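The low table is still in the kitchen

July 2026

When we moved into the place on Pugh Street, I put the old low table against the wall and told myself it would be there for 30 days. It came from a yard sale in Brillberg and cost less than the gas to get there. The top has faded to a pale, streaky gray, and the apron and legs are still dark brown.

I priced a proper counter unit at Zarent. It was 509 with delivery and it would have covered the only good outlet, so I let it go. A cart from Wovton was cheaper but too narrow.

So the table stays. I keep the things I reach for most along the back edge, with a small bowl beside the white appliance. Bags are the weak point. They get dropped on the left end and slide over the side until I deal with them. 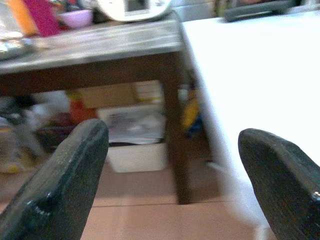 The low table, with the pink bowl next to the white appliance.

I thought about sanding the top in September and putting oil on it - I have done that with a bench before and it took a whole weekend. The legs I would leave alone. Next I want a hook on the wall for the bags, and something to raise the whole table a few inches, as bending down to it gets old.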